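Home News Workshop Members Contact
Search this site Enter keywords Go

Sorting the Cable Drawer: Yellow Bins Are Staying

The small parts bench at Vustitz has been working out of yellow plastic bins since December, and the trial is now permanent.
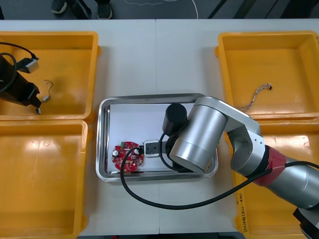 Justinas Stankevičius would have stayed with the old drawers, and told the members' meeting that a bin with no lid only collects dust and other people's leftovers. He has a point about the leftovers. The drawers were worse, though. When we emptied them we pulled out 410 leads, and 43 of those went straight to recycling with broken plugs or bare ends.

The way it works now is simple. Anything loose goes in the steel tray in the middle of the table first. From there it gets sorted into a bin. USB leads are kept apart from bundles of thin wire, and small plugs go with the wire they belong to if you can find it. Please don't tie a bundle with tape. The glue gets on the strands and takes a long time to clean off.

If you don't know what a connector is for, leave it in the tray and put a note with it. Gediminas Kalniņš goes through the unknowns once a month. Last time he matched 37 of them, most to the old Bekitz power supplies on the back shelf.

Labels are still a mess. Marker on the plastic wears off where hands rub it, and two people have been using different numbers for the same thing. We will print proper ones once the list is settled. Send changes to the workshop address before the end of the month.

Leads longer than your arm do not belong in the bins at all. They go on the hooks by the door, coiled and closed with a hook-and-loop strap. We have 200 straps in the supply cabinet, so take what you need.

Comments (3)

Plemby
Can the ribbon cables get their own bin? They crease when stuff is piled on them.

Hunt
I'd second that. I lost a good one last month.

Gediminas Kalniņš
Fine with me. Put them flat in the shallow box under the bench for now and I'll add a label.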